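Software news: teaching the wrist camera to cope with cloth 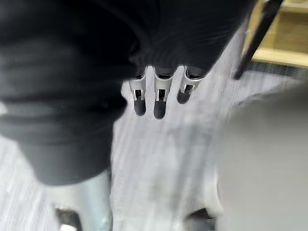
Black fabric, three fingers and a good deal of carpet, from the wrist camera.

If you have been following our work on soft things (and judging by the post we get, plenty of you have), you will know that cloth is where our software has always come unstuck. Boxes it likes. Mugs it likes. Give it a heap of dark fabric and for a long time it would simply sulk, or worse, march on with great confidence in the wrong direction. So I am very pleased to report that the new version of Ploltach went onto the Sarkside machines on 7th August, and it is a real step up!

For newer readers, Ploltach is the part of our code that sits between the cameras and the arm. It takes in what the wrist camera sees, makes a guess at what is fabric, what is floor and what is our own hand, and passes that guess to the planner, which is called Lostance and is older and grumpier. Lostance decides where the arm goes next. The two used to talk to each other once per move. Ploltach would look, Lostance would plan, the arm would go, and only at the end would anybody look again. With a rigid object you can get away with that. With cloth, the shape you planned for has gone by the time you are halfway there.

The big change, then, is that looking and planning now run side by side. Sølve Öberg rewrote the link between them over the spring, starting in March, and it has been a long slog through old code that none of us wanted to open. Ploltach sends a fresh guess whenever it has one, and Lostance is allowed to change its mind during a move. It won't throw the whole plan away for a small wobble, mind you. Sølve put in a sort of patience setting, so that the guess has to stay different for a little while before the arm reacts. Set it too low and the arm dithers horribly. Set it too high and we are back where we started. We spent most of one week just fiddling with that one number and drinking tea.

The second change is my favourite, and it has to do with black fabric. Dark cloth gives a camera very little to go on. You get a few grey highlights where the folds catch the light, and between them a big area with next to nothing in it. The old version treated that area as "unknown", and Lostance had been told, years ago and for very sensible reasons, never to move into the unknown. You can see the problem. Viola Barbieri's fix was to let Ploltach reason from the edges. If it can find the outline of the dark patch against a pale floor, and a few folds inside it that run in a believable way, it will now call the whole patch cloth and attach a score to say how sure it is. A low score means go slowly. It no longer means stop for ever.

Then there is the hand itself. Our fingers have slotted metal frames with rubber tips, and when fabric drapes over the knuckles the camera sees only the lower part of each finger. The arm knows perfectly well where its own fingers are, of course, from the joint readings, but the picture side of the software was never told. It used to come up with wonderful ideas about what those shiny bits were. One log from the winter has them down as cutlery. Now the joint readings go straight into Ploltach, which draws a rough outline of the hand where it ought to be and compares that with the picture. Where the outline says finger and the picture says black fabric, the software takes it that cloth is lying over the hand, and passes that along too. It's a simple idea and I wish we'd had it sooner.

Blur is still a nuisance. When the wrist swings, a plain light grey carpet turns into streaks, and streaks look rather like folds if you are a piece of software in a hurry. Lovisa Fjeld has added a check that measures how fast the wrist is turning and trusts the picture less as the speed goes up. She would like to go further and have the arm choose slower swings when it knows it needs a good look, but that means more surgery on Lostance, so it will have to wait for the next round.

Now for some results. We ran the old and new versions over the same 149 recorded moves, all with dark cloth. The old version gave a usable guess from start to finish in 67 of them. The new one managed 100. I did a small dance. Please do bear in mind that these are recordings, played back at a desk, and a good guess on a recording is a different thing from a well-handled heap of fabric. The live trials are going on now and I'll write those up properly when Mortimer Blackwood is happy with the way we are scoring them (he is strict, and quite right too).

There is also a new viewer for anyone who works with our logs. It's called Vincze, and it shows the wrist picture with Ploltach's guess laid over the top in colour, next to a plain list of what Lostance decided and when. You can step back and forth through a move and see the exact moment the plan changed. Before this we were lining up two text files by hand, so you can imagine how popular it has been. Sverre Løken wrote the first draft of it in a couple of evenings and has been getting requests ever since. The most common one is for a dark background, and that is coming.

A few things to know if you are updating your own copy. Settings files from version 1 won't load in version 2, so run the converter first. The patience setting is now called "hold" and lives with the planner settings. If your gripper has a different number of fingers from ours you will need to supply your own hand outline, and there is a short guide to that in the docs folder. Old logs open in Vincze without any changes.

Bug reports to the usual address, please, with the log attached. Clips of dark fabric on a dark floor would be especially welcome, as we have hardly any and Viola is itching to try them. The next software call will be on live trials, and Lovisa has promised to bring her slow-swing plots.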